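Melto Releases Hand-Held Gripper Kit for Recording Household Tasks

October 8, 2024 – Melto today released the second version of its hand-held gripper kit, which lets an operator record a task by hand for later use in training a robot arm. No arm is needed during recording. The operator holds the tool, closes the jaws on an object and moves it.

The kit was tried in 28 homes from February onward, with sessions of around 40 minutes each. Operators worked on beds, tables and shelves as they found them.

“Soft items are the hard part – cloth, pouches, thin plastic bags,” said Jeptoo Wanyama, head of data at Melto. “The new pads were cut for those.”

Version two adds replaceable jaw pads and a shorter calibration routine of six steps. Recordings from the first version remain compatible.

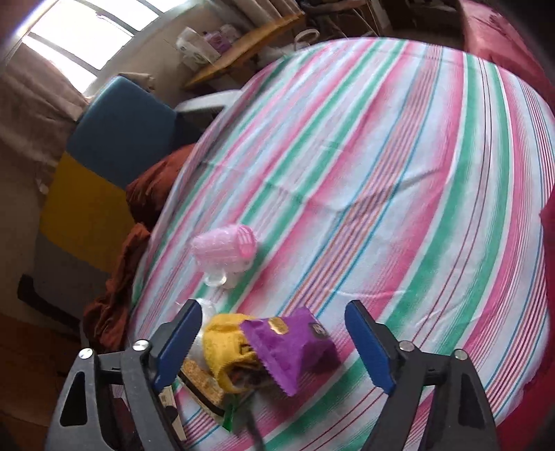

By Salim Mollel, Melto Communications

Small objects on a striped sheet, between the open jaws of the gripper. The blue pads are serrated along their inner edges.

Orders are open to research groups and integrators. Replacement pads are sold separately.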